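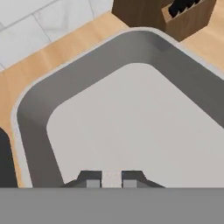

Speaker notes, Medstead user group, May
Slot is 20 minutes. Kyrylo Kovalchuk has the clicker and will not give it up.

Slide 1. Title. Say hello. Wait for the people at the back to find the outlets.

Slide 2. Scanner drivers and why yours has vanished. Ask who has reinstalled one this year. Then ask who did it twice. Look sympathetic.

Slide 3. The download page. Show the Drestcombe office search results: six big green buttons, one of them real. Tell the story of the toolbar. Keep it short, Kyrylo was there and tells it differently.

Slide 4. File sizes. The full package is 228 MB. The plain driver is 40. The difference is a photo album program and a thing that wishes you happy birthday. Pause here for the laugh, or move on briskly.

Slide 5. Order of doing things. Unplug the cable first. Remove the old driver, restart, install, and only plug in when it asks. Yes, restart. I can see the faces already.

Slide 6. Network scanning. Fix the scanner's address in the router. At Drestcombe this ended nearly 90 support calls, most of them from the same desk.

Slide 7. Old machines. If the maker has dropped your model, try the built-in system driver. It's ugly and it scans.

Slide 8. Questions. If someone asks about fax, point to Kyrylo.

Spare slide: duplex feeders. Skip if the coffee has arrived.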